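FOR IMMEDIATE RELEASE

Rovero Opens Home Chores Program, Starting With Laundry

Sunday, October 6, 2019

Rovero, which develops software for household robots, today opened a program to find out which everyday chores a machine can be taught to do in an ordinary home. Folding clothes is the first task. Wiping tables and loading a dishwasher will follow.

The company does not expect to sell a folding robot soon. In its own tests last spring, a two-armed machine from Tridetti finished 50 of 406 shirts to a standard the testers would put in a drawer.
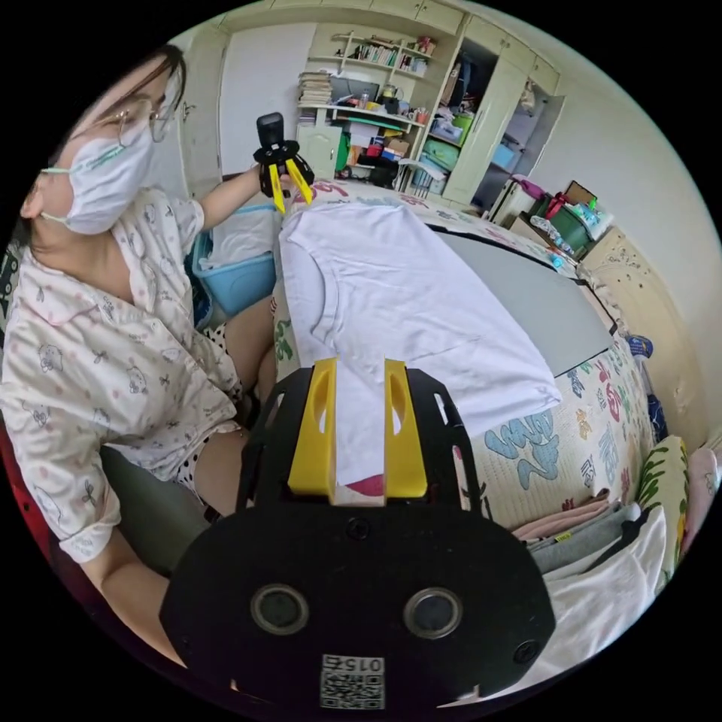
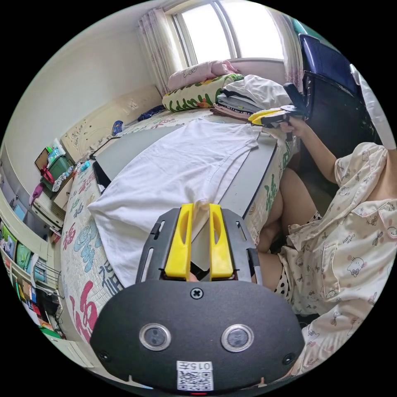 Rovero chose laundry as the starting point for a simple reason: people do it every week and cloth never lies the same way twice. Machines already move boxes and rigid parts well on the shop floor, but a shirt changes shape as soon as it is picked up. The program records people folding with hand-held grippers that have two fingers, so a white T-shirt spread on a gray board on a bed has to be handled with the same limits a robot would have.

"A robot that folds one shirt on a lab table is not much use to a family," said Kevin Puma, program manager at Rovero. "We want to know how it does in a bedroom, with the quilt and the pillows still there."

The program will cover 30 homes and 300 hours of recording. Results, including failed folds, will be published when the laundry stage ends.

Press contact: Kevin Puma, Rovero media desk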